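Home About us Repairs Training Parts Contact

About Jovance

Jovance repairs and refurbishes small appliances and office equipment. We work from a unit on the Gulport estate, with two benches at the front for customer repairs and a longer one at the back for refurbishment. Most of what comes in has a moulded plastic case, and most of our day is spent opening cases and closing them again.

We started out as a spares counter called Nalik, selling fuses, belts and feet. Customers kept asking us to fit the parts as well as sell them, so we took on the unit next door and changed the name. The spares counter is still here, and the old Nalik drawers are still in use.

Every job is given a number and a tray. The tray stays with the item until it is collected. Screws go into the tray in the order they come out, and long ones are kept apart from short ones. A long screw in a short hole will push through a panel or crack the post behind it — we see this a good deal on items that have been opened at home. 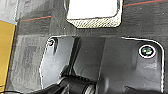 Can I bring in something I have already taken apart?

Bring it in by all means, along with every part and screw you still have, in a bag or a box. We will sort them at the counter and tell you what is missing before we quote. There is a small extra charge if the case has to be rebuilt before we can test anything.

Our benches have dark, matt tops that do not throw the light back. Glossy panels mark easily, so we wipe the bench down between jobs and lay panels flat. We do not polish out old scratches unless you ask.

Common screws, clips and feet are kept in stock, almost 100 kinds at the last stocktake. Anything else we order from Rosenthal, our main supplier, and it usually takes a few days.

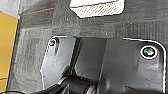

Refurbished items are sold from the shelf by the door. Each has been cleaned, tested and closed up with the correct fixings, and carries a card showing the work done. We give 11 months' cover on our own work. Please keep the card, as we need the job number from it.

We also run a short bench course each September for people who want to do their own repairs. Places can be booked at the counter.

Jovance, Unit 2, Gulport | Contact us | Page updated 11 April 2022 | © Jovance | Back to top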